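Project Report: Storage at a Small Shared Workbench
Submitted 6/19/20

1. Background

Our group was given the smallest bench in the Kutgate workshop and a brief asking us to "improve the organisation of a working area". We had hoped for the brief on bicycle brakes. The bench is a white tabletop with walls on three sides, and somebody before us papered those walls in cream with large brown and grey leaves, so that looking for a socket feels a little like looking for one in a great-aunt's dining room. Replacing the paper was outside our remit. We asked.

The budget was 100 pounds, of which we were told to return as much as possible.

2. The problem

At the start of term everything lived on the tabletop. We kept a log of each time a group member stopped work to look for something, and in the first fortnight it ran to 34 entries. Most were for sockets. Several were for the steel ruler, and one was for the log.

The Dixit method, which we were taught in the second unit, sorts tools by how often the hand goes to them. Daily tools go within reach, weekly tools go on a wall, and everything else goes in a box with a lid. We found it sensible on paper. In practice it needs every member of the group to agree on what "daily" means, and this took up most of one session.

3. What we did

The walls were the obvious place to start, being large and doing nothing except growing leaves. We priced a panel system from Prulell, which would have used up the whole budget and left us without hooks, and then settled on black wire-mesh baskets from the Sernmont clearance shelf. One was hung from the aluminium bar across the back wall and given to the socket set, which stays in its rail holder so that a gap shows when one is missing. A bigger basket with compartments went on the right, fixed at an angle. The angle was argued over and we still have two opinions on it.

The toolbox with the lid stayed on the table at the back, on the right, as the home for things used least.

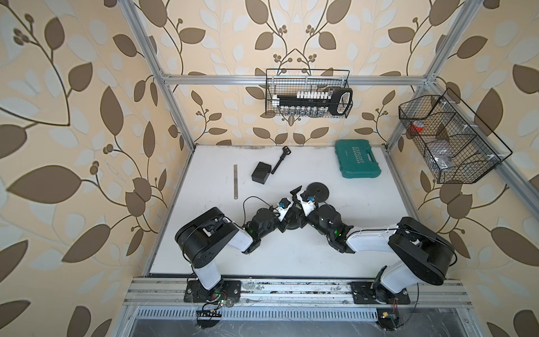 Fig. 1. The bench with both baskets up and the toolbox shut.

Readers will notice that the ruler is still lying on the table. Under our own scheme it counts as a daily tool and is allowed to. The long-handled tool with the forked head has a weaker case, and the small black box has none that we could write down.

4. Results

Entries in the log fell in the second fortnight, though we should admit that enthusiasm for filling it in fell as well. Searches for sockets stopped almost completely. Searches for the ruler carried on as before, which we put down to the ruler being thin and the group being untidy.

The mesh was a good choice for a reason we had not planned. Things can be seen through it, at least as a colour or a lump, and a red thing in the upper compartment is quicker to remember than a label. We had bought labels. They were returned for a refund, our one clear financial success.

The scuffs and the dark marks along the back of the tabletop did not respond to washing-up liquid, and we have recorded them as existing.

5. Problems and further work

The compartments in the right-hand basket were never properly assigned. Items ended up in the lower part because that was where the last item had ended up. A future group could draw up a plan before August, when the bench changes hands, and decide whether the toolbox needs a list of contents taped inside the lid. We wrote one, but it is in the toolbox, underneath the contents.

We would also hang a hook for the ruler. We own the hook.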